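Washing woven placemats without ruining them?

Asked by Siham El Fassi in Kitchen & Table

Hi everyone! My aunt gave me a set of striped woven placemats when I moved to Alden in October, and I love them to bits, but tomato sauce and I are old friends and they are starting to show it. There is no care tag anywhere. Can they go in the washing machine, or is that asking for trouble? I'd hate to tell her I shrank them.

2 answers

Othmane Hegazy
Oh, what a nice gift! First find out what they're made of, if your aunt remembers. Cotton ones I wash cold on gentle, inside a pillowcase so the edges don't catch, and then I lay them flat on a towel and pull the corners square with my fingers. Vinyl weave never goes in the machine at my house — a sponge, a drop of dish soap and a rinse in the tub, and they're done. For tomato, dab on a little dish soap and let it sit while you have your coffee. Please skip the dryer, I lost 2 good ones that way and I still think about them.

My everyday one is gray and white stripes, and it gets a plate on it pretty much every night of the week.

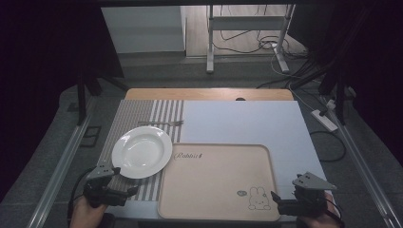
Kwan-ho Tu
machine is fine, mine have been through it a hundred times. cold water. don't iron the plastic kind

Comment from Siham El Fassi
Thank you both! I called her and she says cotton, so into the pillowcase they go tonight.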